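Setting Up and Checking a Simulated Countertop Task

Bemier Practice Notes
Issued 5 Jan 2020

These instructions apply to all staff who prepare kitchen tasks in simulation before the tasks are run on a physical arm. They should be read together with the Nuveck safety rules, which take priority wherever the two differ.

Step 1. Write the task before placing any objects. State which item is to be moved, where it is to go, and which items must stay where they are. A task that cannot be stated in two sentences should be divided.

Step 2. Place the objects. A counter in daily use holds things that have no part in the task, such as a trivet, a cutting board or a plate of food. Keep several of these in the layout and set at least one of them at an angle to the counter edge.

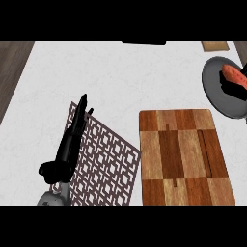 Step 3. Set the starting pose. The fingers must be clear of every object and of the counter surface. Do not begin a run with the gripper in contact with anything, even where the software permits it.

Step 4. Set the limits. Enter the speed and force limits of the physical arm before the first run -- not after the motion has been tuned. Results obtained with the limits switched off may not be reported.

Step 5. Run and record. Each layout is given a run number, beginning at 1150 for the Umedby kitchen set. Contact with an item that should stay in place counts as a failure, whether or not the item moved. Record failed runs in the same log as successful ones.

Step 6. Request a review. A second member of staff repeats the run from the saved files without help from the author. If the outcome differs, return to Step 3.

Layouts stored in the older Dagdag format may be used until the end of February. They must be converted before any further changes are made to them.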